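4.2 Household trials

The second build of the Ira platform was tested in the living room of a private home, the same room in which the arms had been assembled and wired during January. No furniture was bought or modified for the trials. The work surfaces were two square folding tables with marble-patterned tops and red edging. Both tops are glossy and strongly veined, and the veining proved to be a harder background for the cup detector than the plain bench used in Section 4.1.

Each arm carries a gripper with a white housing mounted at the wrist. Cable is run outside the arm segments in a free loop, as in the original Plellach drawings. Routing the cable internally was considered and dropped, because it would have required new wrist parts and a second round of calibration.

The cup task used a small translucent plastic cup placed upright on one table. The operator, Hiwot Derese, guided the right arm to a point beside the cup at rim height before closing the fingers. Approaches from directly above were excluded after the bench tests, where the fingers tended to tip light cups during descent.
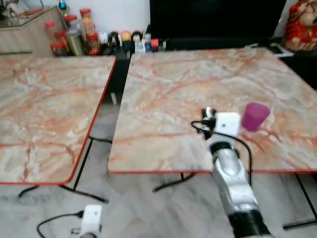

Figure 4. Right arm beside the cup, with the gripper at approximately rim height.

Cup trials were run in blocks of 15, with a pause between blocks to check the wrist screws. A trial was stopped if the cable loop touched the table edge. Reflections on the tabletop produced false contours near the cup base, and the detection threshold was raised accordingly. The same threshold was kept for the utensil task.

The utensil task used a shallow stainless steel bowl and a stainless steel spoon. The spoon was held upright in the right gripper, bowl end up, to the side of the steel bowl. Polished metal gave weaker depth returns than the plastic cup, so the position of the bowl was entered by hand at the start of each block. Grip force was set to level 4 of the Mekonnen driver board; lower settings allowed the handle to rotate between the fingers.
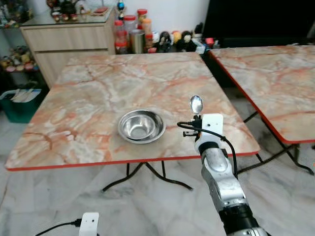

4.3 Logging and data handling

Joint positions and gripper commands were written to a single log per block. Logs longer than 3,000 lines were split before processing with the Trestcombe scripts. The log format was fixed on February 14, 2020, and blocks recorded before that date were converted without resampling.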